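Call for Participants: Good Practice Working Group for Robot Handling of Small Machine Parts

Flarkalton Bench Automation Network, Gears and Shafts stream

We're looking for people who load, check, fix or write instructions for robots that handle small parts, and who have opinions about how it should be done. If you have ever read a safety sheet and thought "whoever wrote this has never stood at the bench," we would love to have you!

The group is writing a plain guide to good practice for benchtop robot assembly. It covers the small end of things: gears, hubs, short shafts, slotted rail, brackets. Big industrial cells already have plenty written for them. The small benches mostly run on habit, a laminated page by the door, and whatever the last person remembered to pass on. Some of those habits are very good, and we want to get them down on paper where other shops can use them.

We already have a rough draft, put together by Gerrit Modise and Deolinda Salgado over the spring and summer. It runs to 30 pages and it has holes in it. Filling those holes is the job.

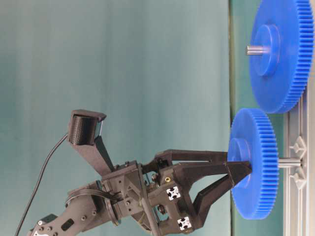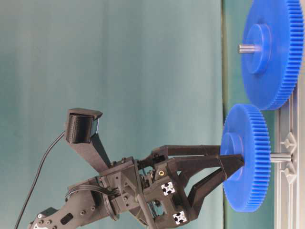
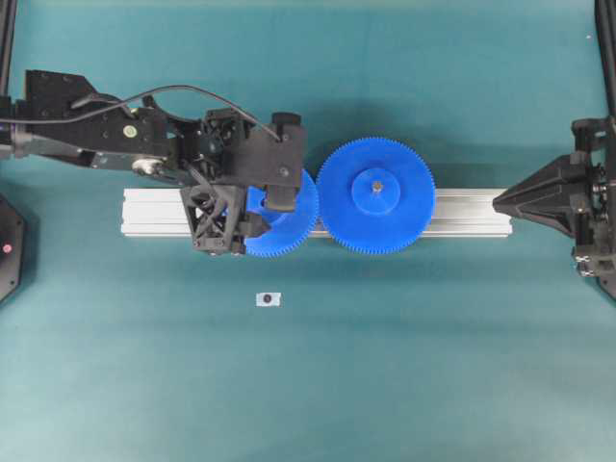

Blue gears, black grippers, aluminum rail.

The section we most need help with is the one on gripping near other parts. The draft says only that a gripper should "take a part at a stable feature and keep clear of working surfaces," and readers at Rustad sent that back with a big question mark in the margin. Which feature? How clear is clear? Take a gear that stands right next to a bigger one, tooth rim by tooth rim, with the two fingertips coming in at the raised hub of the smaller gear. Plenty of us would call that the right place to go in, and the guide should say so in words a new operator can follow. It should also say what to do when the hub is too short, when there's a shaft in the way, or when the only thing left to grab is the rim. Then there's cable routing, which the draft covers in one sentence. A wrist with wires looping out of it and a camera cable running back along the arm needs a check at both ends of its travel, and we'd like a written routine for that check which takes less time than making coffee.

The other open sections are:

Shared work areas. Who has the right of way when two grippers can reach the same rail, and where does that get written down?

Markers. Printed markers on the bench or on the tool: how often to inspect them, when to replace them, and who is allowed to move one.

Stopping and restarting. What a person has to look at before pressing start again after a pause. Valter Tveit has a one-page version from his old shop that we think is excellent, and he would be the first to tell you it needs work.

Record keeping. How much to log, and for how long. We've heard everything from "nothing" to "every grip, forever," and we'd like to land somewhere sensible.

Wording. Every "should" in the draft needs to become either a "must" or a "we suggest." This is slow, picky work and some of us enjoy it a great deal.

Who we'd like to hear from

Operators and technicians first of all. You don't need a degree, and you don't need to have written a standard before. Two years at a bench with a robot on it is worth more to us than a long list of papers. We also want maintenance people, trainers, teachers at technical colleges, and anyone who has had to explain a near miss to a manager. Programmers are welcome too (we have several, they're lovely), but please come ready to listen to the people who load the parts.

You should be comfortable reading and commenting in English. Spelling doesn't matter, Jianhua Shen edits everything before it goes out.

If you work for a company that makes or sells grippers, arms or cameras, you can take part. We'll ask you to say so at the start of each meeting, and the guide will not name or recommend any product.

What you would be doing

One online meeting every second Friday, 90 minutes, starting at 3 p.m. Between meetings, expect to read a few pages and send comments. There will be one bench day at the Gretero workshop in October where we try the draft rules on real setups and find out which ones fall apart. Bring shoes with closed toes. Lunch is on us, and it's good.

Each person joins 2 sections. You can pick them yourself, and if everyone picks the same ones we'll sort it out by talking.

What you get

Participants receive $500 toward their time, and travel to the bench day is paid separately. Your name goes in the guide unless you'd prefer it didn't. The finished text will be free for anyone to copy and change, and a first printing of 2,000 copies goes to small shops and training rooms, with Plilta handling the mailing.

You also get to spend time with people who care about this stuff as much as you do. Last round, a side talk about how to label a spare set of fingers went on well past the end of the meeting, and four people stayed for all of it.

How to apply

Send a short note, one page at most, telling us:

What kind of bench you work at and what you handle on it
Which sections interest you
One rule your shop follows that you think everybody should follow
One rule your shop follows that you'd happily throw out

A résumé is not needed. Photos of your setup are welcome if your employer is fine with that. Please leave out customer drawings and part numbers.

Notes go to Birger Ljungberg at the network office, marked "Gears and Shafts." He reads every one and replies to every one, including the ones we can't take this time. If you'd like to see the draft before deciding, ask him for it and he'll send the current copy along with the comments from Rustad.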